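FOOD STORAGE AND HOUSEHOLD NUTRITION
Unit 2: Fresh Fruit After Harvest
Course handout, revised 1/12/24

Purpose of the unit

Students completing this unit are expected to explain why harvested fruit continues to change, to identify the fruits that ripen after picking, and to recommend suitable storage for a household. The unit is assessed by a short written test and by the storage record described at the end of this handout. Students should bring the handout to both class meetings.

1. Fruit as living tissue

A fruit does not die when it is picked. Its cells continue to take in oxygen, break down stored sugars and acids, and release carbon dioxide, water and heat. This process is called respiration. The faster a fruit respires, the sooner its stored material is used up and the shorter its storage life will be. Berries respire quickly and keep for a few days. Apples respire slowly and may keep for months under good conditions.

Temperature has the greatest effect on the rate of respiration. Within the safe range for a given fruit, cooling slows respiration and also slows the growth of molds. For this reason growers try to remove field heat as soon as possible after harvest.

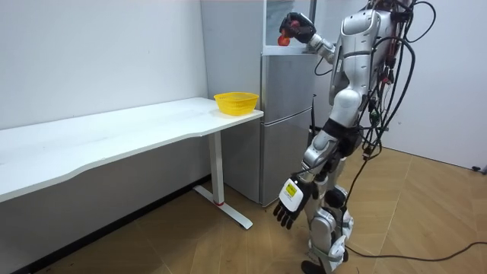

Figure 1. A small red fruit held in front of the upper compartment of a refrigerator.

Household refrigerators are not uniform in temperature. The door shelves are usually the warmest part and are opened to room air many times a day. Drawers hold moisture better than open shelves and are preferred for most cold-tolerant fruit. Fruit should not be pressed against the back wall, where it may freeze.

2. Ripening and ethylene

Fruits are commonly placed in two groups. Climacteric fruits, among them apples, pears, peaches, plums, bananas and tomatoes, show a sharp rise in respiration as they ripen and can complete ripening after harvest. Nonclimacteric fruits, among them grapes, cherries, strawberries and citrus, show no such rise and will not become sweeter once picked.

The change in climacteric fruits is governed by ethylene, a gas that the fruit itself produces. Ethylene from one fruit will act on others nearby. An apple placed in a paper bag with firm pears will hasten their ripening – a useful practice when it is intended and a common cause of waste when it is not. Leafy vegetables, carrots and cucumbers are also harmed by ethylene and should be kept apart from apples.

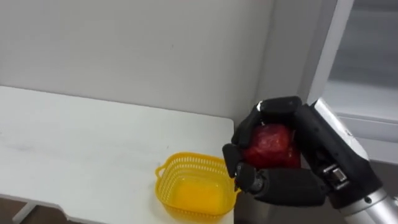
Should apples be washed before they are stored?
It is better to wash them just before they are eaten, as water left on the skin encourages mold.

3. Chilling injury

Fruits of tropical origin are damaged by temperatures that are cold but well above freezing. Bananas darken, mangoes develop pits in the skin, and tomatoes lose flavor and become mealy. Peaches and plums may turn dry or brown inside if they are chilled before they are ripe. They should be left at room temperature until the flesh yields slightly to the thumb, then refrigerated and eaten within a few days.

4. Humidity and containers

Fruit loses water to the surrounding air, and the loss shows as wrinkling and softness. Most cold-stored fruits keep best at a relative humidity of 85 percent or higher. Open containers suit fruit that will be eaten soon. Perforated bags hold moisture while allowing gases to escape. Sealed bags trap water on the skin and are not recommended. 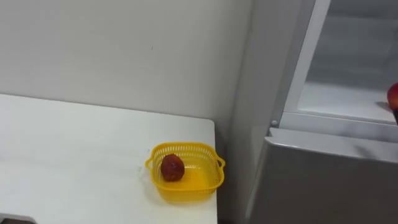
Unit 2 – Page 16

5. Storage record

Each student will keep a record for one climacteric and one nonclimacteric fruit. Enter the date of purchase, the place of storage, and daily notes on color, firmness and smell. Bruised or moldy fruit should be noted and removed. Records are to be written in ink on the form supplied and handed in at the second class meeting.

Assigned reading: the Kevness course reader, section on postharvest changes; the Undstead storage tables, pages for apples, pears and stone fruit. Copies of both are held at the library reserve desk and may not be taken from the building.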